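How I Get Cloudy Glasses Clear Again

I bought a box of mixed glassware at the Detholm flea market in August, and every single piece looked like it had been stored in a bag of flour. I put it all through the dishwasher twice (hot cycle, fancy tablets, the works) and it came out looking exactly the same. So I called my friend Toshiko Yoshida, who ran a tea room for years, and she told me to put the tablets away and get out the vinegar.

First, figure out what kind of cloudy you've got. Put a drop of plain white vinegar on the worst spot, leave it a minute, and wipe. If that spot clears up, you have mineral film from hard water, and you're in luck! If nothing changes, the glass is probably etched, meaning the surface itself is worn. I've never found a fix for that. Mine hold pencils now.

What you need: white vinegar, warm water, dish soap, a plastic tub big enough for your tallest glass, a soft sponge, and a couple of lint-free towels. Skip anything with gold trim or painted flowers, and wash those by hand with just soap.

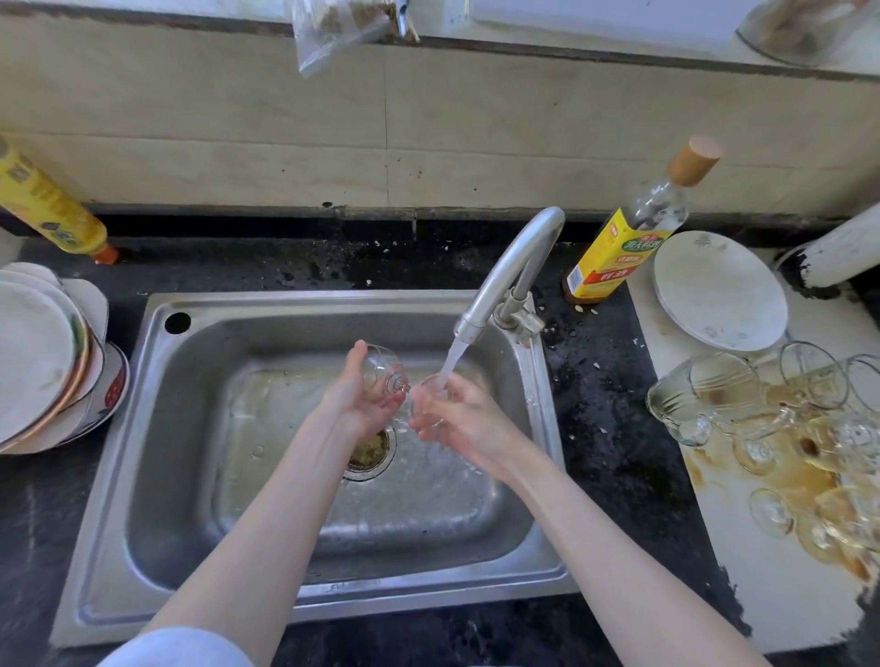
Mix equal parts vinegar and warm water in the tub. For smaller pieces I use 300 ml of each in a deep bowl. Lay the glasses in on their sides so they're covered, and don't pile them up. I leave mine for almost 50 minutes, which is a load of laundry on my machine. Really bad ones can go longer, but check on them now and then.

After the soak, go over each glass with the sponge and a little soap. Keep one hand around the bowl of a stemmed glass while you wash it, and never twist the bowl one way and the stem the other. I snapped two doing that before Toshiko set me straight.

For a stubborn ring near the bottom, make a paste of baking soda and water and rub it in with a fingertip. An old soft toothbrush is great for handles and patterned glass, where the film loves to hide in the grooves.

Then rinse, and take your time with it. Leftover soap dries into a haze that looks just like the one you got rid of.

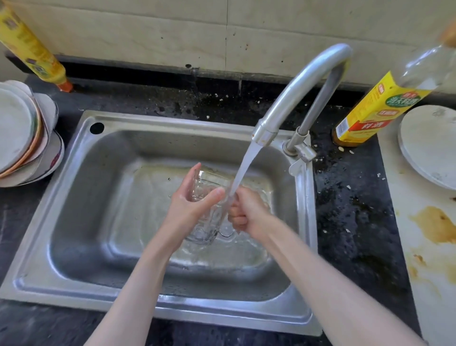

Rinsing a ridged glass mug under a thin stream of water.

Dry right away with one towel and polish with the other. No fabric softener on those towels, please, it smears! Here in Tundcombe the water is so hard that I do the whole routine every 4 weeks, but if yours is softer you can probably go all season.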